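Evside Community Kitchen Opens Its Doors to Neighborhood Cooks This January

EVSIDE – After a long stretch of planning, painting and more cups of coffee than anyone cares to remember, we are very happy to announce that the Evside Community Kitchen will open to the public in January, in the old Ramov bakery building on the corner.

Many of you will remember Ramov for its rye bread and the line that ran out the door on weekend mornings. The bakery's big front windows are still there, and so is the original brick oven, which has been cleaned and repaired by the good people at Skarnex and is ready to bake again (we can't wait to smell it!). Behind it is a new teaching kitchen with room for 15 cooks at a time, and a long dining room where everyone can sit down together afterward and eat what they made.

Classes begin on a Tuesday evening at 7 p.m. with a beginner's course in soups and simple breads. From there the calendar fills up quickly, with family cooking on weekends, a canning course for gardeners, and a lunch club for older neighbors who would like some company at the table. Song, the noodle house across the street, has kindly offered to lead a dumpling night each month, and we suspect those places will go fast.

The kitchen was paid for by gifts from 600 households, many of them small and all of them deeply appreciated. Skarnex added a grant that covers the first year of ingredients, so no class will carry a fee before next winter. We hope to serve 1000 meals in our first season.
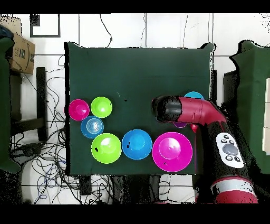 Do I need to bring my own cookware or ingredients?

Everything you need is provided, from knives and pans to flour and onions, though you are welcome to bring an apron and a container for leftovers.

Sign-up sheets are at the front counter and at Song during opening hours. Members of the press who would like to visit before opening day are warmly invited to call the kitchen office and arrange a time, and we will gladly put the kettle on.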